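Catterall Evening Classes
Small Space Housekeeping, handout for session 3: Drinks, sachets and other small packets

Right, so last time we did the cupboard under the sink (thank you to everyone who brought bin liners, I have plenty now!) and this time we're on to the stuff that lives near the kettle. Tea, instant coffee, sugar sachets, hot chocolate, those little sticks of powdered something you got in a hotel in Brumau and never drank. It's my favourite session of the term and I do tend to run over, so most of what I'd like to say is written down for you.

What you need on the night

One box, open at the top, long and narrow if you can manage it. Whatever packets you have at home, all of them, in a carrier bag. A marker pen. Scissors if you're one of those people who likes to trim off torn corners (I am). Please don't go out and buy a box specially until you've done the first exercise, as you'll only get the wrong size, and I have spares you can borrow.

Exercise one: tip it out

Everything comes out on to the table. I mean everything, including what's at the back of the drawer and in the biscuit tin. The first time I did this in my own kitchen I had 62 sachets and I lived on my own! Sort by what it is first and by make second. Peppermint goes with peppermint even if one's posh and one's from the corner shop.

Then look at the dates. Dry tea past its best before is a matter of taste, mostly, and I'd say make a cup and see. Anything with milk powder in it I'm stricter about, and if the sachet has gone hard in the middle then out it goes. Give yourselves 10 minutes for the whole of this part. You will want longer. You don't need it.

Exercise two: standing up or lying down?

We had a proper argument over this one in November and I still come down on the side of standing. If packets lie flat in a pile you only ever use the top one, and the chamomile stays at the bottom till you move house. Stand them on edge in a row, like records in a record shop, and you can flick through with a finger. The box wants to be snug enough that they hold each other up. If they slump, pop a folded bit of card in at one end, or use a shorter box.

Height matters as well. Taller packets stick up above the front and you can read them without lifting anything out, lovely. Short ones sink. You can put the short ones on a strip of cardboard to raise them, or keep them all together at one end so you know where to feel for them. I've never settled on which is better and would like to hear what you think.

Exercise three: where does it go?

Near the kettle but out of the steam. On a table it's nice to have something under the box, a mat or a tray, so it doesn't scratch and so the whole lot looks as though it's meant to be there. I use the Boltow tray at home and a mat for class.

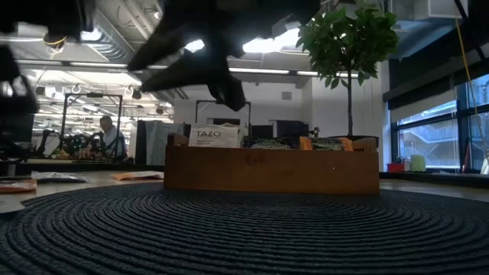

Words and layout: your course tutor, Catterall Evening Classes

A wooden box on a big round braided mat, then, with a white TAZO packet standing well up at the left, and in the middle a dark green one that barely clears the rim. That's the sinking problem from exercise two. The one with the bright orange ends is easy enough to pick out even with such small lettering. There are still little packets on the table at the left, so decide where you'd put those. Would you squeeze them in, or start a second box?

I like the dark mat under the mid-brown wood, by the way. Plain colours underneath, and let the packets do the shouting.

For next time

Do one container at home, whichever you like, and jot down what you threw out and what you found you had doubles of. Half a page is plenty. If you use the Kimum labels from session two, write on them before you stick them on, they're a pain afterwards. We start at 7.30 as usual and I'll put the urn on 30 minutes before, so come early if you want to help drink up the spares. Spice jars next, bring a damp cloth.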